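Questions fréquentes sur Stunum

Stunum, c'est quoi ?
Une méthode pour apprendre à un bras à saisir des emballages souples à partir de gestes faits à la main. Le nom ne veut rien dire, nous avons vérifié trop tard.

Combien de démonstrations faut-il ?
Nous en avons enregistré 2,338. Les courbes s'aplatissent après 1,000, ce que nous aurions aimé savoir avant d'enregistrer les autres.

Quel est le taux de réussite ?
68 % sur des sachets jamais vus à l'entraînement. Sur les boîtes rigides, c'est bien mieux, mais tout le monde sait attraper une boîte.

Et par rapport à Vorkance ?
Vorkance va plus vite. Stunum écrase moins. Choisissez selon ce que vous emballez.

Pourquoi les sachets posent-ils problème ?
Un sachet debout change de forme dès qu'on le touche, et le modèle doit décider de l'écartement des doigts avant le contact. 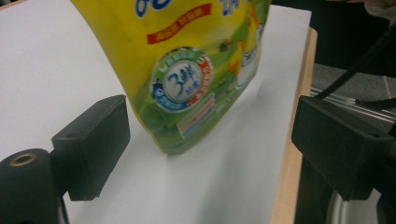 Les plis du plastique comptent aussi – deux sachets du même lot ne gonflent jamais pareil. Nous prédisons donc une plage de serrage, pas une valeur unique.

Le code est-il disponible ?
Oui, dans le dépôt Bollomine, branche principale. La documentation suivra en août. Nous n'avons pas précisé l'année.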